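About Truna

Hello, and thanks for clicking on the page most people skip! I'm the one who runs Truna, a small cookery school and supper kitchen above the old chandler's shop on Rirkico Lane. I do the teaching, the shopping, most of the washing up and (you may have guessed) the website. If you ring up, it's me who answers, usually with flour on the phone.

I never planned to teach. I worked in an insurance office for years and cooked at weekends, mainly soups and dumplings, mainly too much of both. Friends started asking if they could come and watch, then whether they could bring someone, and one June I had so many people in my kitchen that two of them were rolling dough on the ironing board. I started looking for a proper room the week after.

The room I found had been a sail store and then a dance studio. It had a lovely floor, one cold tap and no gas. Getting it ready took all my savings and a good deal of my dad's patience – he built the long benches, and he built them at the right height for me, so if you're tall do say and I'll put you at the end one, which has blocks under the legs.

What we cook

Dumplings are still the heart of it. We do pierogi, of course, and the little ear-shaped ones for Christmas soup, and in the colder months steamed buns as well. I also run a bread morning, a pickles and ferments class, and a soup evening that I'd happily do every night of the year if you'd let me. The bread morning is the one that sells out, so book early for that. The pickles class is the one people come back from with a slightly mad look, and then I get emails at midnight with photos of cabbage.

My flour comes from the mill at Plellell, just up the valley. It's a bit thirstier than supermarket flour, so when you get home and use the recipe sheet with a bag from the shop, hold back a splash of the water and see how the dough feels. I've put that on the sheet in capitals and still get asked, so now it's here too! The curd cheese and the smoked sausage are from Ziółkowski, the delicatessen by the station, and they'll give you ten per cent off if you show them your Truna apron.

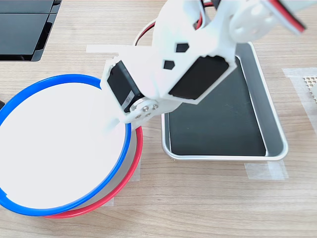
A white arm over the blue-rimmed container.

How a class goes

Classes are small. I could squeeze more people in but then I'd be shouting, and I hate shouting. We start with tea and something I've baked, I show you the first bit slowly, and then you get on with it while I wander about poking things. Nearly everybody's first pierogi look like old slippers. They taste the same, and by the second tray you'll be crimping away and chatting over your shoulder.

We eat together at the end, at the benches, and whatever's left goes home with you. Please bring a box with a lid. I do have spare boxes, but they go out and they don't come back, and I think half the lane is keeping buttons in them by now.

You don't need to know anything before you come. I've had people who bake for a living and people who had never peeled an onion, quite often on the same bench, and it's been fine. Children are welcome from nine upwards with a grown-up. If you can't eat something, tell me when you book and I'll work round it. Wheat is the tricky one, because there's flour in the air for most of the day, so I'm afraid I can't promise anything safe for coeliacs. I'd love to sort that out with a separate day, and it's on my list.

Suppers

Once a month I push the benches together, put cloths on and cook for 20. There's no menu to choose from, you get what there is, and it's usually five courses with at least one of them a soup. Bring your own wine. There's a waiting list, but people do drop out at the last minute, so it's worth putting your name down even if it looks hopeless.

The recipe box

Every class I've ever taught has a sheet, and I've kept the lot. There are 300 in the box by the door and you're welcome to rummage while the kettle's on. I've typed up 150 so far for the website. The rest are in my handwriting, with splashes, and one or two of them I can't read myself.

Finding us

We're up the blue stairs beside the chandler's. The stairs are steep and there isn't a lift, so if that's a problem, get in touch: I also teach downstairs in the church hall a few times a year and can let you know the dates. Parking on the lane is hopeless after four. Use the harbour car park and walk along the wall, it's nicer anyway. The door code is sent out with your booking. If it won't work, knock hard, as the extractor fan is very loud.

Page last updated 29 August 2025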